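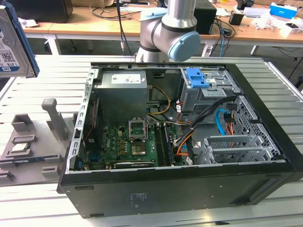
一条示范从哪里开始,到哪里结束?

从操作员按下踏板、两路相机和关节编码器都返回有效时间戳的那一帧开始,到末端回到待机位并静止满 3 秒结束。中间不允许暂停。操作员需要离开或者与人交谈时,应当终止该条并标记为“放弃”,不要停在半空等待后继续录。静止段在训练前会自动裁掉,不需要手工剪辑。

适用范围

本页针对 Kidanetti 台式机拆装任务的示范采集,供操作员、标注员和使用数据的训练人员查阅。最近一次修订为 2020年11月1日。硬件安装与标定步骤见 Starnesness 工位手册,本页不重复。

一个任务需要采多少条?

每个子任务 400 条有效示范。有效是指通过自动校验并且通过人工复核,两项缺一不计入。子任务按动作目标划分:取放硬盘、取放硬盘托架、取放处理器、取放内存、插拔线缆。采完一个子任务再开下一个,不要交叉录制,否则初始状态的分布很难控制。

失败的示范要不要保留?

保留,但要分类。目前使用三类标签:

失败可恢复:操作过程中出现偏差,操作员在同一条内纠正并完成目标。
失败不可恢复:零件掉落到工作区外、卡死,或触发力矩保护。
放弃:与动作本身无关的中断。

前两类进入数据集,第三类只留日志。“失败可恢复”对训练很有价值,因为模型部署后偏离示范轨迹是常态,没有纠正样本就学不到怎样回来。但不要故意制造失误。刻意做出来的偏差在速度曲线上与自然偏差差别明显,Satish Rajan 在 2 月的复核中剔除过一整批这样的数据。

初始状态怎么随机化?

每条开始前由脚本给出一张摆放卡,内容包括机箱朝向、机箱在台面上的偏移、零件在托盘中的槽位,以及线缆是否理顺。操作员照卡片摆放,不要自行调整到“顺手”的位置。机箱偏移只需对准台面刻度,误差在一格以内可以接受。

线缆是例外。软性物体无法按卡片精确复现,只要求区分“理顺”和“未理顺”两档。未理顺时不要用扎带固定,也不要特意把线压在硬盘仓后面。

为什么同时使用固定相机和腕部相机?

两者覆盖的信息不同。固定相机提供机箱、托盘与机械臂之间的整体关系,适合判断当前处于哪一步;腕部相机在接近目标时分辨率高,适合做最后一段对准。夹爪进入机箱后,固定视角常被手臂自身遮挡,这时主要依靠腕部画面。反过来,手臂抬高或转向时腕部画面里可能没有任何目标,只能靠固定视角。

两路画面都要录,任何一路丢帧超过校验上限,整条作废。不接受只有单路画面的数据。 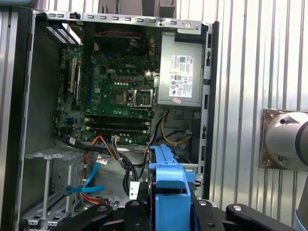

腕部相机的曝光需要单独锁定。机箱内部较暗,金属件反光强,自动曝光在夹爪进出机箱时会来回跳变,同一个零件在相邻帧里亮度不一致。锁定值以机箱内部可辨认插槽边缘为准,外部背景过曝可以接受。每次更换工位照明后重新锁定,并把新值写进当天的采集记录。

夹爪手指入镜会不会影响训练?

不会,并且应当入镜。手指与零件的相对位置是判断夹取是否到位的主要依据。需要避免的是手指在画面中的位置随时间漂移,这通常说明相机支架松动。每班开始时执行一次张合检查,把手指全开和全闭两帧与基准图比对,偏差超过阈值时停止采集,报给 Muthu Gowda 重新标定外参。

动作数据记录的是指令还是实际位置?

两者都记录。指令位置来自主手,实际位置来自从臂编码器,二者之间有跟踪延迟,接触时还会有稳态偏差。训练默认使用指令位置作为动作标签,实际位置作为观测的一部分。在插拔类子任务中,指令与实际之差包含了操作员施力的意图,丢掉其中任何一项都会让模型在接触阶段表现变差。

夹爪只记录开度指令和实际开度,没有力传感器通道。

文字指令由谁写?

采集时不写,由标注员事后补。每条示范配 4 句指令,措辞不得雷同,但指向的目标必须唯一。机箱里可能同时有几种颜色相近的线缆,“拔掉那根线”不合格,需要写明颜色或所连接的部件。对于带颜色的塑料托架,可以使用颜色,也可以使用功能名称,两种写法都要出现。

看不清的印刷文字不要写进指令。标签上的型号、容量等内容,只有在两路相机中至少一路可读时才可以使用。

不同操作员的习惯差别大怎么办?

保留差别,但要控制比例。单个操作员在任一子任务中的占比设有上限,超出部分不进入训练集。目前参与采集的有 6 名操作员,每人先完成练习条目,由 Annapurna Varma 审看后再开始正式录制。

有两件事必须统一:夹取硬盘时只夹侧面,不夹电路板一侧;放置处理器时先悬停,再垂直下降,不允许斜向滑入插座。其他路径选择由操作员自行决定。

自动校验检查哪些内容?

时间戳单调性与间隔;
两路相机与关节数据的对齐误差;
关节速度和力矩是否越限;
首帧与摆放卡是否一致;
末帧是否处于待机位;
文件完整性。

首帧比对使用固定相机画面,脚本给出的是相似度分数,低于阈值时转人工。人工复核员只判断摆放是否符合卡片,不评价动作质量。

训练集与验证集怎样划分?

按采集时段划分,不按条随机抽取。同一时段内的示范共享照明、线缆形态和操作员状态,随机抽取会让验证误差偏低。另外预留一台从未进入训练集的机箱用于实机测试,这台机箱不得用于练习或演示。早期的 Karkmont 数据没有按这个规则划分,其验证结果不能与现在的结果直接比较。

仿真数据能替代一部分示范吗?

取放硬盘和托架可以混入仿真数据,线缆类不行。现有仿真器对线缆的弯曲和摩擦模拟不够准确,混入后插拔子任务的实机表现反而下降。混合比例写在各子任务的配置文件里,修改前请与 Nayara Miranda 确认。

零件磨损怎么处理?

反复插拔会改变接触手感,内存插槽和 SATA 接口尤其明显。每件零件都有编号,编号随示范写入元数据。卡扣断裂、针脚弯曲或接口松动的零件立即停用,并在元数据中标出停用时间。停用之前录下的数据不追溯删除,复核员认为动作明显异常的除外。

数据放在哪里,怎样申请?

原始数据存放在 Chettiar 存储节点,按子任务和时段分目录,只读。处理后的版本带版本号,训练报告中必须写明所用版本。访问申请提交给 Yung-ching Chung,注明用途和需要的子任务。不要把原始画面复制到个人电脑。

发现某条标注有误怎么办?

在问题表中填写示范编号、帧范围和错误类型,不要直接改动文件。修正随下一个版本发布,旧版本保持不变。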